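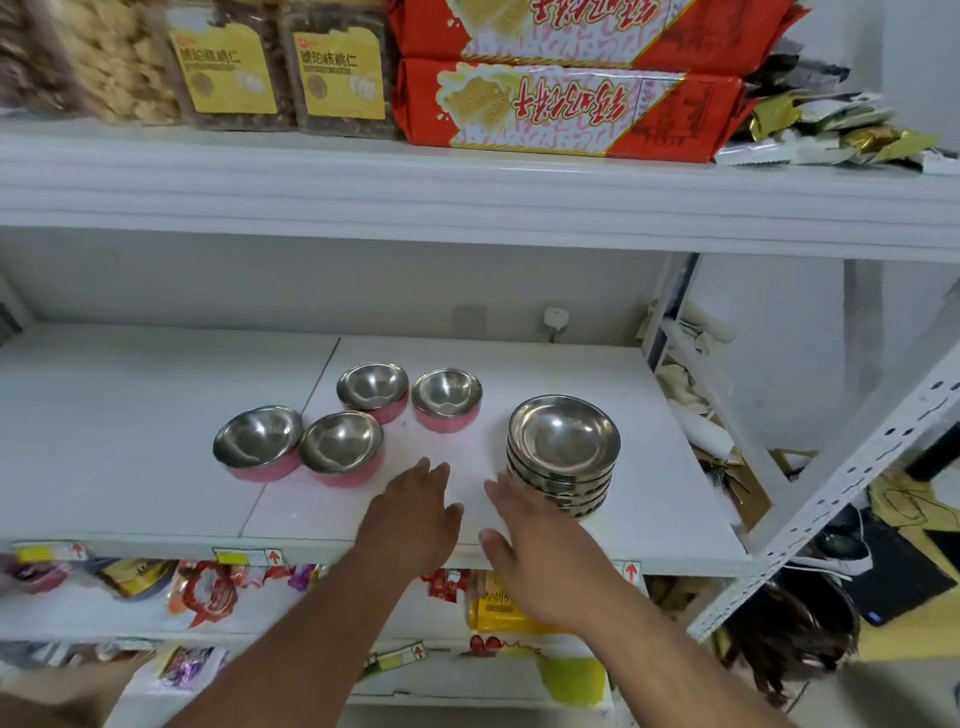
Progress report, January
Bellasberg shelf cell (Cha)
To: Elfriede Imhof, Indero
From: Nadja Mösli, Ustbridge workshop

Status

The cell is running again after the repair to the left wrist. It has been handling bowls every working day since the repair was signed off, and the log stood at 3827 completed picks when I closed it for this report. Snack packs are behind the plan in the grant letter. I explain that under "Still open" below.

The work in this period was mostly maintenance. I know the last report promised more on new items, but the wrist came first.

Left wrist

The fault we reported in the fall turned out to be two faults. The first was play in the wrist bearing, which we had suspected. The second was a cable that had been routed too tightly through the forearm cover, so that it pulled when the arm reached toward the back of a shelf and the joint reading jumped. The arm would then stop and ask for a restart. We had been treating those stops as a software problem and had spent time on that side which we could have saved.

The bearing was replaced in Ustbridge. The cable now has a longer loop and a soft clamp at the elbow end. We ran the arm overnight, 11 hours, on a plain reach-and-return motion with no bowl, and there were no stops. The old bearing has been kept in case you want it looked at.

The right arm was opened at the same time. Its cable was routed the same way but had not started to pull. We changed it too.

Setup at the store

Cha works at one shelving unit in the storeroom at Bellasberg. We agreed with the store that the goods on the tiers above and below would stay put, so the machine has to work between packaged snacks overhead and snack bags underneath. The clearance under the upper tier is the main limit on how the arms can come in. They have to go in low and fairly flat.

The bowl tier is white metal and made up of panels. The seam between them caused trouble in the early runs. The vision software sometimes took it for the shelf edge and put the bowls too far forward. Nadja's note of the fix, for the file: the edge is now taught by hand at startup, by touching the front of the tier at both ends, and the camera is no longer used for it.

Two kinds of bowl are in use, pink ones with a steel inside and plain steel ones. The pink ones are handled singly. The plain ones are nested. Polished steel reflects whatever is over it, and depth readings inside a bowl are still poor. We find the pink bowls by the outside color. For the plain stack we use the rims and then confirm by light contact on the side before lifting.

Startup routine

The store staff asked for a version short enough to tape up. This is what they have now:

Clear the floor in front of the unit.
Switch on at the base and wait for the steady light.
Touch off the front edge, left end first.
Check the wrist reading on the left arm against the card.
Run one bowl by itself before running the stack.
If the reading is off the card, switch off and call Ustbridge. Do not restart.

The last line is new. During the cable fault people were restarting the machine several times a day, quite reasonably, and we lost the fault record each time.

Daily and weekly care

Finger pads are wiped at the end of the day with a damp cloth and left to dry. Packaging dust collects on them faster than we planned for, and grip on the polished bowls drops when it does. The camera window is wiped at the same time. Once a week someone checks the shelf bolts and the tier height, because the unit had settled slightly on one side when we returned in the new year and the taught positions were off. Teaching them again takes up to 20 minutes.

We replaced one set of finger pads. The new ones are a softer grade from the same supplier and so far look better on steel. I would like another month of use before ordering more.

Money

Parts and travel for the wrist repair came to 839, all from the maintenance line. Workshop hours are not included and will be in the quarterly statement. The maintenance line is now nearly used up. I would like to move the unspent part of the training line across and will send a separate request for that.

Still open

Snack packs. Boxes with stiff sides are likely to be manageable with the present fingers. Soft bags are not, at least in a tight row, and we have done only bench trials. The plan called for both by now. I propose that we finish bowls, do the stiff boxes next, and agree a new date for the bags when we meet.

Separating nested bowls. The machine can move the stack as a whole. Taking off just the top bowl works on some attempts and on others brings the one beneath along with it. We are trying a small tilt before the lift.

Spare cable. We have none left after changing both arms. A pair is on order.

The fault log and the wrist readings from the overnight run are in the shared folder. The store would like to know before the next visit whether anyone from Indero is coming, as the storeroom is tight and they need to shift stock to make space.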